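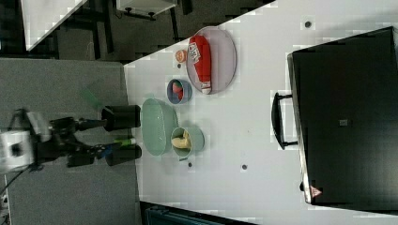 Malsha Gamage wrote in to ask whether a scratched rental disc is worth saving, and added that her copy of an old space thriller freezes at the same chapter every time. Usually it is. Most discs that skip are only dirty, and the ones with light scratches can often be brought back at the kitchen table.

Start with a soft, lint-free cloth. Hold the disc by its edges and wipe in straight lines from the center hole out to the rim. Don't wipe in circles. A scratch that follows the track is harder for the player to read past than one that crosses it.

If wiping dry doesn't do it, wash the disc in lukewarm water with one drop of dish soap. Rinse, shake off the water and stand it on edge for 20 minutes. Paper towels are too rough for this – use the cloth again.

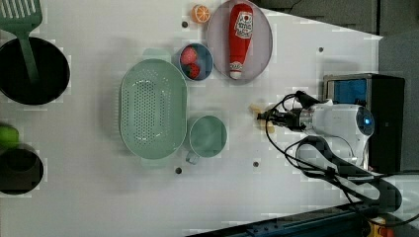

Then try the disc in a second player before you do anything else. Older machines get fussy, and a lens cleaning disc may be all yours needs. My Bristov wouldn't read half the shelf until I ran one through it.

For fine scratches, put a dab of plastic polish on the cloth and work from the center out again, lightly, 9 or ten strokes to each patch. Wipe it clean and test. Leave the label side alone. Damage there goes into the layer that holds the movie and can't be polished out.

Store discs upright in their cases, away from heaters and sunny windows. Faith Odera keeps 341 of them in shallow drawers, spines up, sorted by director. Mine are by title, with the horror on the top shelf.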